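Plirneo Presents Blue Pill Organizer Program for Home Care Families

March 19, 2021

Plirneo, a supplier of small household articles for home care, announces today a new program to help families prepare daily medicines at home. Under the program, 142 households in the Rawashdeh district will receive a pill organizer and a printed guide of 20 pages, free of charge.

The organizer is made of translucent blue material, so the person can check from outside if a compartment was already emptied. Every compartment has its own lid, and the lids open one by one. When one lid is standing open, the others stay closed and the tablets inside them remain in their place.

"Many of our customers told us that they open the wrong lid in the morning, when they are still tired," said Hala Ouazzani, product manager of Plirneo. "We wanted a simple object which can stay on the table and be understood by all the family."

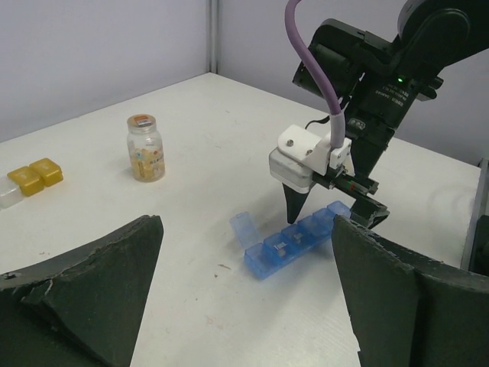 How to Take Part

Families can register at the Praltum pharmacy until the end of June. Registration takes around 9 minutes. The guide was written by the pharmacist Masanobu Ishida and explains how to fill the compartments, how to clean the lids, and which medicines must stay in their original package.

Each household may ask for 2 organizers if more than one person takes medicines every day.

Press contact: Mounir Younis, Plirneo communication office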